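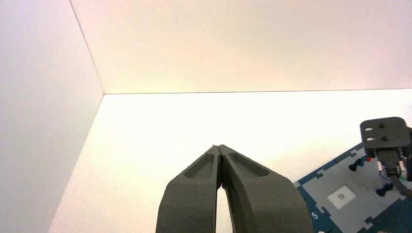

Gripper closed, blue and gray panel board at lower right. Bench at our place, January 27, 2024.

tzan_bench
Budget question. We have the arm and the white enclosure. Kodanari wants $2000 for their finger set plus a year of support. I say we keep the gray fingers we have and spend the money on spare cable. Talk me out of it?

Amra Trajkovski
Can't, I agree with you. What does the support cover? Last October Flulgate sold us a "full service" plan and it was a phone number.

rig_363
Disagree. The fingers are the part that touches the work. If you're going after wires and little black knobs like those, you want tips with a known spec. Cheap ones cost you later.

tzan_bench
Cost me how much later, though? The rep said "up to 10 times the life" and couldn't tell me the life of what.

Sølve Rønning
I paid Imov $1869 for something similar. It's fine. Is it $1869 better than what I had? No idea, I never measured the old ones. I'd log your failed grasps for a month before signing anything.

rig_363
A month of logging is also money.

Amra Trajkovski
So is a quote with no numbers in it. Ask for a loaner set, and get the price of the fingers without support in writing.

tzan_bench
Asked for both this morning. They want a call first. Not thrilled.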